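Ticket 444 — Sticky patch on round table top
Category: Furniture / surface care
Status: Open
Opened: Saturday, 8:40 a.m.

Problem
Tacky patch on the near side of the Lelosard round table, reading room, Begović house. Paper sticks to it. Went over it on Saturday with warm water and a drop of Viva dish soap. Felt fine when dry, tacky again by evening.

Items on the table at the time: the books, including the teal one, and a green plastic item. Nothing else in the room has the problem.

Tried so far
1. Warm water and soap, light blue terry towel. No lasting change.
2. White textured cloth, no product, going with the grain. Picked up some residue — the patch got smaller but did not go away.
3. Nano wood cleaner, 11 ml in 1000 ml of water, on a hidden spot under the rim. No change in color after an hour. Not used on the top yet.

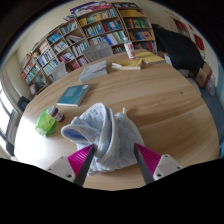
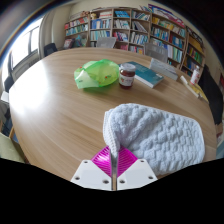 Ticket 444, attachments 1 and 2: blue towel in the first, white cloth in the second. Same table.

Reply from support
Please stop using dish soap on this finish. It can leave a film that feels the same as the original problem. Take the books off before the next round and check the undersides of the covers, a soft cover can leave residue on a table that gets a lot of sun. Use the Nano mix on the top, wipe again with plain water, then dry right away with a clean towel.

Update, 5:15 p.m.
Books moved to the shelf. One cover was tacky underneath, wiped it down. Nano mix done once on the top. Patch is still there but only near the rim. Will repeat tomorrow and leave the table bare overnight.

Related: ticket 570 (same table, wobble) — closed.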